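The Long Season at Hurley Field

By Gráinne Sheehan

The grandstand at Hurley Field smells of fried onions by five in the afternoon, even in the years when the onions have changed hands three times. I grew up two streets over, and I have been coming through the same squeaky turnstile since I was small enough to be lifted across it, so you will forgive me if I take my time getting to the news.

The news is that the Hurley Herons have a new owner. Oksana Demchenko, who made her money in cold storage and spent a good deal of it on season tickets, bought the club in March from the Pavliuk family, who had run it for 47 years. Old-timers were nervous, me included. Small-town baseball teams get sold and then they get moved, and we have all watched it happen to somebody else's town.

So I drove out to see her, and we sat in her office and talked for most of an afternoon. 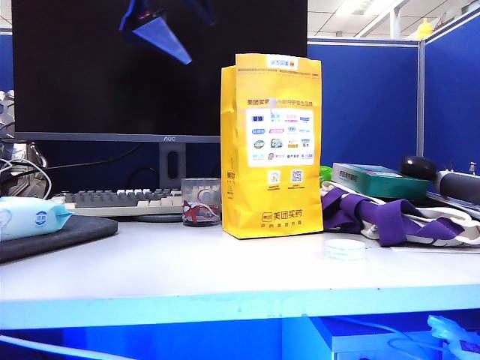
Is the club staying in Hurley?

The lease on the ballpark has been renewed for 15 years, and Demchenko signed it before she signed anything else. "I told the lawyers I wasn't buying a team to put on a truck," she said.

She is a quiet talker, and she likes to let a question sit awhile. When I asked what she meant to change, she got up, looked out at the infield and talked about drainage. The outfield has flooded every spring that I can remember – one year they played a doubleheader with a family of ducks in deep left – and she wants it dug up and done right.

Manager Baldur Gunnlaugsson is staying, which pleased just about everybody. He took the job when the team was losing two games for every one it won, and he still throws batting practice himself, grumbling the whole time about his shoulder. His shortstop, Taras Melnychuk, had 496 at-bats last season and told me he remembers the bad ones best.

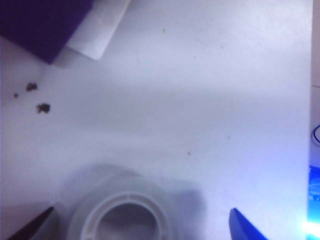

What the Seats Will Cost

Bleacher tickets stay where they are through next season. The box seats behind home plate will go up a little, and the first 1000 people to renew get a free parking pass, good for the gravel lot behind third base.

Ihor Tkachuk has had the same box seat since before the lights went in. He'd already renewed when I found him, and he wanted to talk about the bullpen.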